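Threads > Robotics > Teleoperation diary
Renata Valdebenito, Friday

Second week of teaching the arm by remote control at Trorkley. I hold the small leader arm, the big one copies me, and every good try is saved. We have 329 so far.

The task sounds easy: take a snack bag, lift it, put it down on the other desk. My hands want to go fast. The arm does not like fast.

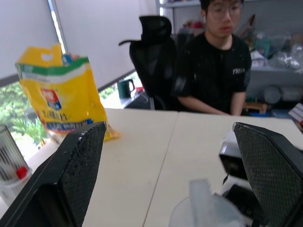 Jasmina Živković told me to stop for a moment before closing the fingers. I tried it for 54 takes and my grasps became much cleaner – I was always closing too early.

Soft bags are harder for me than boxes. You squeeze one and the shape is already different, so the next take never starts quite the same.

I threw away seven takes today. In four of them I changed my mind in the middle, and I don't want the arm to learn my doubts.

Monday we move the bag closer to the seam between the desks. If you also teach by hand, how long do you work before a break?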